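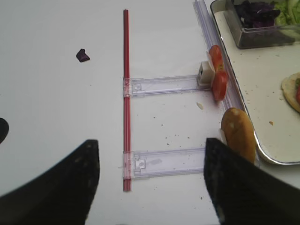 Food & Home / The Slow Kitchen

The Tomato Slice, and Everything We Ask of It

July | By a staff writer
73 shares | 15 comments

There is a week in July, and if you garden or live next door to someone who does you will know the one I mean, when the tomatoes stop being a treat and turn into a kind of houseguest. They sit on the windowsill. They sit on top of the microwave. They ride to work in the cup holder and come home again because everyone at work has their own. And it is in that week, every year, that I start thinking seriously about slices.

I grew up in a house where a tomato was cut with whatever knife was nearest, over the sink, and the slices came out thick at one end and thin at the other, like doorstops. My mother salted them on the plate and we ate them with our fingers. I still think that is a fine way to live. But I have also spent a good part of this summer in places where a slice of tomato is taken very seriously indeed, and I have come home with opinions, a new knife and a shirt that will never be white again.

The first of those places was a lunch counter in Umeck, which is a small town with a big bridge and not much parking. The counter opens at ten-thirty, and by noon on a Friday the line goes out past the laundromat. They sell one sandwich in tomato season. They sell others the rest of the year, but in July and August the board comes down and there is the tomato sandwich, on white or on wheat, and you can have it with bacon if you feel you must. In a good week they make 1,000 of them.

Think about that for a minute. Two slices to a sandwich, sometimes three if they run small, and every one of them has to sit flat, reach the crust and hold together until it gets to somebody's mouth. The woman at the counter told me the bread people get all the credit and the tomato people do all the work. She was slicing while she said it, and she did not look down once, which made me so nervous I had to go and study the potato chips.

What I learned from watching her is that the trouble with a tomato is mostly a matter of skin. The skin is tough and slippery and the inside is hardly there at all, so a dull blade pushes down, the skin refuses, and then all at once it gives way and you have a mess. A serrated knife gets around this by sawing. So does a very sharp plain one, though you have to keep it sharp, and I know myself well enough to say I won't. I bought the serrated one. It cost less than lunch.

She also cuts across the tomato, with the stem end off to the side, and I had been doing it the other way for most of my adult life. Cut across and you get that wheel, with the little rooms of seeds all around and the pale bit in the middle holding it together. Cut from top to bottom and the seeds slide out onto the board as if they had a bus to catch. I went home and tried both ways side by side, and I am sorry to report that the counter woman is right and I have wasted a great many seeds.

Then there is the question of thickness, and here I must tread carefully, as I have lost friends over less. A thin slice drapes nicely and is easy to bite. A thick slice tastes more like tomato. For a sandwich I have come around to a slice as thick as a pencil, and for a plate with salt and oil I like it thicker, thick enough to need a knife and fork. For a burger I want one slice and I want it to cover the burger, and I would sooner have none at all than two small ones sliding around in there like wet coins.

My second stop was farther off, a good two hours' drive, through country that gets flatter and flatter until you start to feel tall. Tuvumov is known for its vegetable packing, or at least it is known for it in Tuvumov, and there is a kitchen there called Lammers that makes up sandwiches and salad boxes for the gas stations and hospital cafeterias up and down the highway. I had expected it to be grim. I had my first paragraph half written in the car, all about gray tomatoes and sad lettuce, and I had to throw it away before I'd finished my tour.

The tomatoes were lovely, for one thing. They were firm, because they have to be, and they were not the deep, cracked, lopsided beauties you get from a neighbor. But they were red all the way in and they smelled the way a tomato ought to. They are kept out of the refrigerator until they're cut, which I was glad to see, and they go stem side down on trays lined with clean cloth. I have started doing that at home (stem side down, that is; my cloth is an old pillowcase) and I do think they last longer.

Once a slice is cut, though, the clock starts. It begins to weep almost right away, and in a hot kitchen it can be swimming in 30 minutes. At Lammers the slices go from the blade to the rack to the bread without much of a rest in between, and the bread has something spread on it first, edge to edge, as a sort of raincoat. Mayonnaise, butter, cream cheese, they don't much mind. What they do mind is a bare corner. I was shown a sandwich with a bare corner and then the same sandwich the next morning, and I will spare you the details, but the corner had not had a good night.

At home you have more time to play with, and so you can salt. Lay the slices out in a single layer, sprinkle them lightly, give them 15 minutes, and blot them with a towel. They lose some water and gain a good deal of flavor, and the juice that collects on the board should go straight into a salad dressing or, if you're alone in the house, straight into you. I skip the salting when the tomato is truly ripe and I'm going to eat it standing up. It seems a shame to make it wait.

There was a third visit, and I nearly left it out because it was hardly a visit at all. I was driving back the long way, through Aseo, with the windows down because the air conditioning had quit, and there was a card table at the end of somebody's driveway with a coffee can for the money. The tomatoes were in a wagon. They were every shape you can think of, some of them with shoulders like a football player, and a few had split and healed over with those brown seams that look like a badly mended sock. I bought a whole bag, and I bought a loaf of bread at the gas station, and I ate two sandwiches in the car with nothing but salt from the glove compartment. The slices were cut with a pocketknife on the lid of a cooler. They were doorstops, every one.

So after all that driving and note-taking I was right back at my mother's sink, and it's possible I was a little weepy about it, though the onions in the back seat may have had a hand in that.

A few small things I'd like to pass along before the season gets away from us. Wash the tomato and dry it, all the way, before you cut, as a wet one will skate. Take a thin piece off the bottom if it won't sit still. Use the end slices, the round caps with all the skin on them, and don't let anyone talk you into throwing them out; chop them up for eggs the next morning, or rub the cut side on toast with a bit of garlic until there's nothing left in your hand but skin. If your slices keep falling apart the tomato is past slicing, and it would be much happier in a pan with some butter and a lid on.

As for white bread or wheat, I have had the argument at all three stops and I'm tired. White, lightly toasted on one side only, with the toasted side facing in. The outside stays soft and the inside stands up to the juice. The man behind me in line at Umeck said this was fussy, and then he leaned over and asked the counter to do his the same way.

I have nine tomatoes on the windowsill as I write this, and a tenth in the cup holder that I've only just remembered. I'd better go down and get it.

Filed under: Summer Eating, Sandwiches, Tomatoes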